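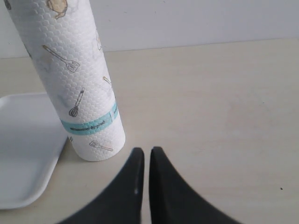 Flomano Kitchen Roll Stand by Vakby

Kitchen roll is one of those things we all grab without looking, usually with one hand while the other is dripping over the sink. The Flomano was made for exactly that moment, and we've grown very fond of it!

It's a plain upright stand with a weighted base and a single centre post. Drop the roll on, pull, tear, done. The base has enough heft to stay put when you tug at it, and there's a ring of felt underneath so it slides quietly when you do want to shift it along the worktop.

The post is 2 cm thick, which suits every ordinary cardboard tube we've tried, including the jumbo rolls from the wholesaler (they look a bit top-heavy, but they sit fine).

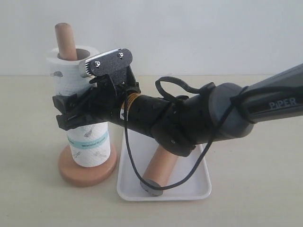
We oil each one by hand before it's boxed. Expect the colour to deepen over the first few months - ours in the shop kitchen has gone a lovely honey shade. Wipe it with a damp cloth and dry it straight away. Please don't put it in the dishwasher, and keep it a little way back from the hob.

If you already have the Stenley bread board or the Ackroyd spoon rest, the finish is the same, so they'll sit together nicely.

Details
Item number: 3487
Height: 32 cm
Base: 15 cm across
Post: 2 cm
Weight: 749 g
Finish: food-safe oil
Assembly: post screws into base, no tools needed
Kitchen roll not included

Spare posts and felt rings are sold separately. The next batch is due in November, and you can order ahead now.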